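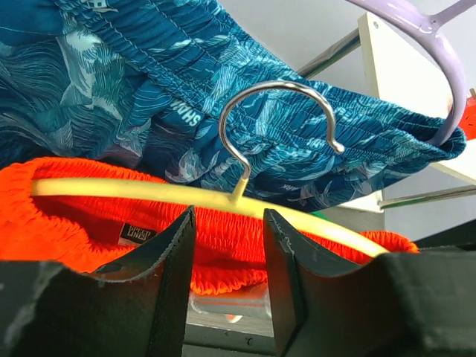 Page last updated: 20 October 2019

What does a community health nurse do?

When you think of a nurse, you might picture someone working in a hospital. Lots of nurses do work in hospitals, but many work in other places too. They visit schools, libraries, sports clubs, farms and people's homes. These nurses are called community health nurses. A community is a group of people who live near each other or share something, so a community health nurse looks after the health of a whole town or suburb as well as the people in it.

Where do they work?

Yesenia Tello is a community health nurse in Plirnley. She has an office at the health centre, but she spends most of the week on the road. Her area takes in Plirnley, Stesley and the farms in between. There are four primary schools in it, and the smallest one, at Desska, has 27 students.

In April she goes to all the schools to check hearing and eyesight. The rest of the year she might be at a playgroup in the morning and at someone's kitchen table in the afternoon, changing a bandage.

What is a health check?

A health check is a way of finding out how your body is going, even when you feel fine. Some problems start so slowly that you don't notice them. A child who can't see the board very well may think everyone sees it that way.

For an eye check, you stand on a line and cover one eye. The nurse points to letters on a chart and you say what they are. The letters get smaller as you go down. Then you swap eyes. It is not a test you can pass or fail, and you don't need to practise. If you don't know all your letters yet, the nurse can use a chart with shapes.

For a hearing check, you wear headphones and listen for beeps. Some are loud and some are very soft. You put up your hand or drop a block in a bucket each time you hear one.

The nurse may also measure how tall you are and look at your teeth. None of these checks hurt.
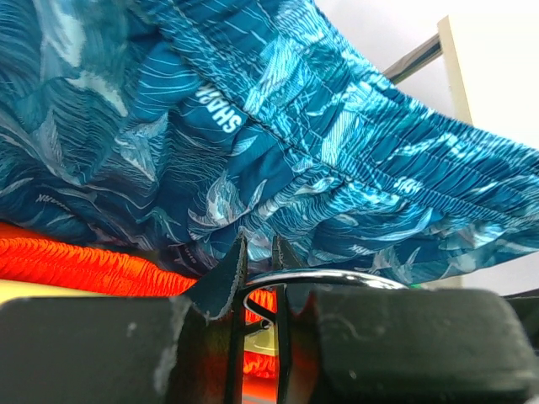
If the nurse finds something that needs another look, she writes a letter to your parent or carer. The letter might say that you should see an optometrist (an eye specialist) or a doctor. Often the second check shows that everything is okay. Sometimes it means you get glasses, or that a doctor treats an ear infection you didn't know you had.

What about needles?

Community health nurses give vaccinations. A vaccine teaches your body to recognise a germ, so that if the real germ turns up later, your body already knows how to fight it. The part of your body that does the fighting is called the immune system.

Most vaccines are given with a needle in the arm or leg. You will feel a pinch, and your arm might be sore for a day or so. A few vaccines are given as drops in the mouth or a spray in the nose.

Many people feel nervous about needles, and that includes adults. You can tell the nurse if you are worried. You can look away, hold someone's hand, or wriggle your toes while it happens. Afterwards you will be asked to sit and wait for a while so the nurse can make sure you feel well.

How do you become a nurse?

Maham Virk works with Yesenia two days a week while she finishes her training. She is studying nursing at university. Student nurses learn how the body works, how medicines work and how to keep things clean so germs don't spread. They also spend time in real hospitals and clinics, where an experienced nurse watches and helps them.

Maham says the part she had to practise most was talking to people. A nurse has to explain things clearly to a toddler, a farmer and a great-grandmother, sometimes all in one morning. It helps to speak more than one language — she uses Urdu with a few of the families she visits.

Words to know

Clinic — a place where people go for health care but don't stay overnight.

Immune system — the parts of your body that fight germs.

Optometrist — a person who checks eyes and works out what glasses you need.

Vaccination — being given a vaccine to protect you from a disease.

Something to try

Find out who the nurse is in your area and write down two questions you would like to ask. Your teacher or the staff at your local health centre may be able to pass them on.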